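Lodmont Hand-Held Gripper
Set-Up and Service Guide

Section 7: Worn or Detached Finger Lining

7.1 When to use this section

Use this section if an object slips or turns in the grip, if the grip closes off center, or if lining material can be seen lifting from a finger. Worn lining is the most common cause of a dropped object on a gripper that otherwise passes the travel check in Section 5. Stop collecting as soon as the fault is found.

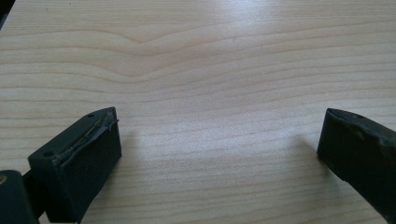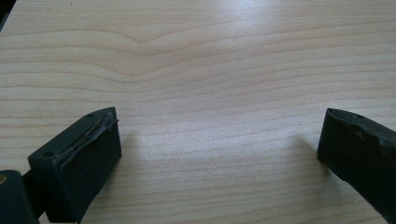
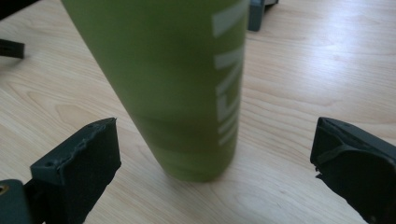
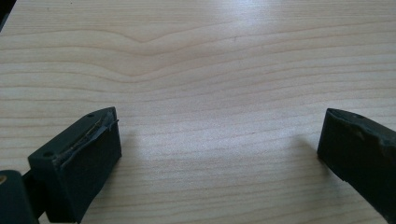
Figure 7-1. Fingers open over the work table, operator's view. Third view: bottle standing between and beyond the open fingers. First, second and fourth views: lining strip torn along the inner edge of the left finger; right finger scuffed near the tip.

7.2 Cautions

CAUTION: Do not pull a loose strip off by hand while the gripper is powered. The fingers can close without warning if the trigger is touched.

CAUTION: Do not trim a loose strip and return the gripper to use. The bare edge left behind has less grip than the lining and will mark soft objects.

CAUTION: Do not use glass or filled containers for any test in this section.

NOTE: Wear is seldom equal on both fingers. Always replace the lining as a pair, even if one side looks serviceable. A new lining opposite a worn one shifts the closing point and the width reading will be wrong.

7.3 Inspection

1. Open the fingers fully and rest the gripper over a clear, evenly lit part of the table.

2. Look along the inner edge of each finger from the base to the tip. Reject the lining if any part is lifted, curled or frayed.

3. Look at the tip of each finger. Light scuffing of the finger body is acceptable. Chips that reach a screw hole are not – replace the finger (Section 9).

4. Close the fingers on the 8 mm gauge block supplied with the Jateck service kit. Pull the block gently toward the tips. It must not slide.

5. Record the result on the fault sheet. Mark any session recorded since the last good inspection as suspect. Do not delete it.

7.4 Replacing the lining

You will need the lining pair, the plastic scraper, a lint-free cloth and Climix surface cleaner.

1. Turn the gripper off and disconnect the cable. Wait 60 seconds.

2. Remove the 2 screws from the top face of the left finger and lift the finger clear. Repeat for the right finger. Keep the screws for each finger separate.

3. Peel the old lining from base to tip. If it tears, lift the remainder with the plastic scraper. Do not use a blade.

4. Remove all adhesive and loose fibers with the cloth and cleaner. Residue left near the tip is where the next strip will start to lift.

5. Let the finger dry completely.

6. Set the new lining in place from the base and press toward the tip. The strip must end flush with the inner edge. Overhang will catch on the first object with a rim.

7. Clamp each finger lightly and leave it overnight.

8. Refit the fingers. Tighten the screws by hand until seated, then a quarter turn more.

NOTE: Linings from the Ulloa series are thicker and fit the same fingers. If they are used, the zero point must be set again as described in Section 5. The older table of offsets does not apply.

7.5 Return to service

1. Reconnect the cable and turn the gripper on with the fingers open and clear of all objects.

2. Run the open and close cycle 300 times with nothing in the grip. Check the lining edges at the end of the run.

3. Repeat the gauge block test in 7.3, step 4.

4. Grip an empty plastic bottle at the lower body, lift it a hand's width above the table and hold. If it turns or drops, repeat 7.4 from step 3.

5. Sign the fault sheet and enter the lining batch number.

7.6 If the fault returns

A lining that lifts again within one week points to a bent finger or a contaminated bonding face. Remove the gripper from use, tag it, and send it with both fingers attached and the fault sheet enclosed to Octavio Quiroga, Lodmont Service. Units received by noon on Thursday are inspected the same week.

Do not fit a third lining to the same finger. See Section 9 for finger replacement.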